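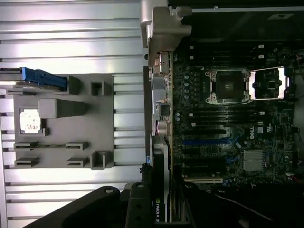 The Nendesley Parallel Gripper was reviewed by the Mestow equipment desk as part of its ongoing comparison of end effectors for computer disassembly and reassembly. It was tested against the Bouzid two-finger unit, which Mestow has used as its reference since November. Both were mounted on the same arm and given the same work inside a desktop tower, with parts placed in a gray 3D-printed fixture. The spacing between an open CPU socket and the memory slots on either side leaves little room for a wide finger, and clearance was therefore given the greatest weight in our scoring.

The Nendesley unit performed well in this respect. Its fingers are stiff, and memory modules were released squarely in most trials. The Bouzid unit closes faster but required more frequent adjustment of its fingertips. Over 329 trials, the Nendesley unit was stopped for adjustment 16 times. Its controller was simple to set up, although the manual does not explain the force settings clearly. 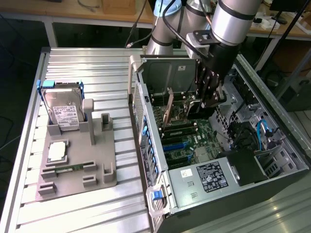
Plastov, writing in response to our preliminary notes, held that force settings matter less than finger length, and that a buyer working with deep cases should ask for the longer set at the time of order. We tested only the standard set and can neither confirm nor dispute this view.

The wrist camera supplied with the kit gave a usable view at close range. Bright metal was its main weakness, and exposure had to be set by hand before small connectors could be located reliably. The body of the gripper also occupies a good part of the lower view. A second, fixed camera is strongly recommended for any site that plans to run the unit for long periods.
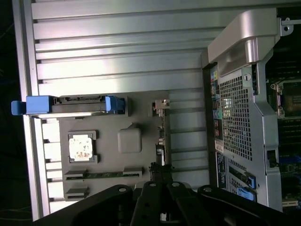
Wrist camera view, with the gripper between the fixture plate and the rear ports.

The kit is priced at $3,733 and includes 2 sets of finger pads. The unit is recommended for laboratories and training centers that handle small parts in confined spaces. Sites that need speed above all may prefer the Bouzid unit.

Review issued July 11, 2019. Replacement pads were not tested.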